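Deslizamiento de agarre

El deslizamiento de agarre es, en robótica de manipulación, el fallo por el que un objeto sujeto entre los dedos de una pinza se desplaza o gira sin que nadie lo haya ordenado. Resulta más frecuente de lo que uno querría, sobre todo con piezas lisas y redondeadas, como un ratón de ordenador, cuyos flancos ofrecen poco apoyo a los dedos.

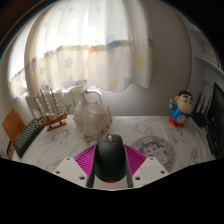
Javiera Pereyra, del taller Liseck, distingue 2 variantes: el lento, que va torciendo la pieza poquito a poco, y el súbito, que termina casi siempre en caída. En mayo, su equipo repasó con mucha paciencia 1000 agarres y encontró 13 caídas, 3 de ellas al soltar el objeto antes de que tocara la mesa.
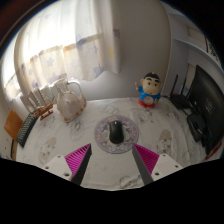

También cuenta, y bastante, la altura de apertura: si los dedos se abren demasiado pronto, la pieza rebota y puede acabar lejos de su sitio. Macarena Ulloa recomienda revisar las láminas de contacto al comenzar cada jornada y no acercar jamás la mano para rescatar lo que se cae.

Véase también: pinza adaptativa, fuerza de agarre.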